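Search this site Enter keywords Go

Give the Property Officer a Bigger Room

Last updated 11 January 2026

I spent a morning in November in the property room at our regional police station, and I came away wanting to tell everyone I met about shelving. My neighbours have been very patient.

If your bike has ever been stolen and recovered, it has sat in a room like this one. So has the phone someone handed in at the footy, the jemmy from the break-in at the bottle shop, and the laptop that might one day decide a fraud trial. We talk endlessly about patrol numbers and response times, and I'm all for both, but a case that begins with a brilliant arrest can fall over eighteen months later in front of a magistrate if the exhibit can't be found, or if there's a gap in the record of who had it and when. The property room is where that gap gets closed!

Ours is run by Tsegereda Jemal, a civilian officer who came across from hospital records. She took over a system built on a carbon-paper book and a great deal of memory. Now every item gets a bag, a seal and a barcode, and every movement is scanned, even if it's only to the bench across the corridor and back. She let me try to find a set of car keys from an old hit-and-run using nothing but the log. I did it in less time than it takes me to find my own.

The software is called Studport, and I gather it isn't much to look at. Mulugeta Berhe, a detective who has worked property crime for most of his career, told me he grumbled about it for a fortnight and then stopped, once he'd had a defence barrister ask him where an exhibit was on a particular afternoon and been able to answer to the minute. The matter was settled before lunch.

What has changed most is the kind of thing being stored. A burglary used to mean a crowbar and some fingerprints. These days it can mean doorbell footage, two phones and somebody's home server, and the electronic items have to be logged with every bit as much care as the knives.

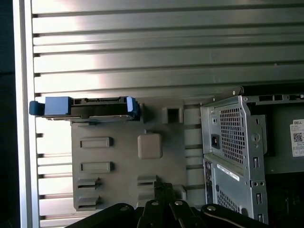 A hard drive in its blue plastic carrier.

And yet the room hasn't grown. It was designed for a town half this size. There are 225 items waiting for a decision on whether they can be returned, and 140 of those are electronic. Some belong to victims. Think about that for a moment: you've had your computer stolen, the police have done the hard part and got it back, and you still can't have your photos because there is one trained examiner for the whole district and she is flat out.

So I'm right behind the proposal going to the regional board, which would knock through into the old radio store and pay for a second examiner. Ayana Dinsa, who drafted it, has kept it wonderfully plain. It runs to 19 pages and most of those are floor plans. It asks for proper racking, a cooled cupboard for electronics, and a public counter with decent opening hours so people can collect their belongings without taking a day off work.

The objection I hear most is that the money should go to officers on the street. Beat Widmer put it to me firmly at the Adugna Road traders' meeting, and he has had his front window smashed twice, so he's earned his say. But every hour a constable spends hunting through boxes is an hour off the street. A bigger, better run room gives those hours back.

I'd go further than the proposal does. I'd love to see an open day, with the sensitive material locked away, so people can see how carefully their things are looked after. I'd put photos of unclaimed bikes online every month. And I'd ask the board to publish how long items wait, good or bad, because I think most residents would be cheering for that number to come down.

Submissions can be lodged at the station counter or the library. Mine's already in, with a paragraph on shelving that my wife made me shorten.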